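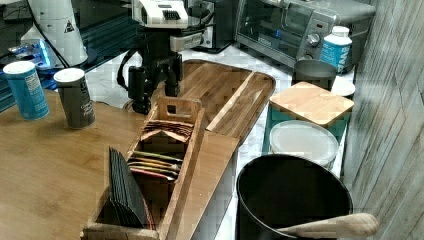 Greifarm am Teekasten, Vorführplatz Küche

Drucken | Als E-Mail versenden
Lesezeit: 3 Minuten

Protokoll zum Besuch der Vorführung bei Osard, Standort Trotetberg
Datum: 2020-09-30
Protokoll: Sándor Kozma

TOP 1 Anlass
Osard bietet uns an, für die Teeküchen in beiden Häusern einen Greifarm zu mieten, der Getränke vorbereitet und Vorräte nachlegt. Im April lag dazu nur ein Prospekt vor. Die Runde wollte das Gerät sehen, bevor weiter darüber gesprochen wird.

TOP 2 Vorführung
Gezeigt wurde der Arm an einer Küchenzeile mit Tablett, Dosen und einem Holzkasten voller Teebeutel. Aufgabe: einen Beutel nach Ansage entnehmen und auf das Tablett legen. Der Ablauf wurde 10 Mal gestartet. Zwei Durchgänge brach das Personal von Osard selbst ab, einmal hatte der Greifer drei Beutel auf einmal gefasst. Auf Nachfrage hieß es, die schwarzen Beutel im vorderen Fach stünden zu eng. Das ist bei uns in jedem Kasten so.

Der Vertreter von Fülöp (zuständig für die Wartung) nannte 288 Sekunden für eine komplette Getränkevorbereitung. Frau aus dem Empfang, die mitgefahren war: Sie brauche dafür keine halbe Minute und müsse vorher niemanden anrufen. Ins Protokoll auf ihren Wunsch.

TOP 3 Rückfragen
a) Erkennt das Gerät Sorten? Antwort: nach Fach, mit Farbe als Hilfe. Wer einen Beutel falsch zurücksteckt, bekommt also beim nächsten Mal den falschen Tee. Wurde nicht bestritten.
b) Dosen mit Deckel öffnen? Wurde nicht gezeigt. »In Vorbereitung«, ohne Termin.
c) Reinigung der Greiffinger? Abwischen, Mittel laut Liste. Liste lag nicht vor.
d) Wer haftet, wenn etwas vom Tisch geht? Vertragssache. Kozma hält fest, dass der Entwurf dazu keinen Satz enthält.

TOP 4 Kosten
Miete laut Angebot 343 Euro im Monat und Gerät, Wartung extra. Der Preis für die Wartung soll nachgereicht werden. Ein Vergleich mit dem Angebot von Landetti ist erst danach möglich. Mehrere Teilnehmende sehen nicht, welche Arbeit hier überhaupt wegfällt: Auffüllen, Spülen und Wischen bleiben beim Personal.

TOP 5 Ergebnis
Keine Bestellung. Kein Probebetrieb, solange b) und d) offen sind. Osard bekommt die Fragen schriftlich, dazu die Bitte um einen Termin mit unserem eigenen Teekasten. Eine Gegenstimme: Man solle das Gerät wenigstens einen Monat hinstellen, vorführen lassen könne man sich viel.

TOP 6 Verschiedenes
Fahrtkosten bitte gesammelt einreichen. Der Parkschein aus Trotetberg fehlt noch.

Ende der Besprechung nach der Rückfahrt, ohne weitere Wortmeldungen.

Zuletzt eingestellt
Protokoll: Angebot Landetti, erste Durchsicht
Aushang: Neue Ordnung für die Teeküchen
Protokoll: Wartungsverträge in beiden Häusern
Prospekt Osard (April)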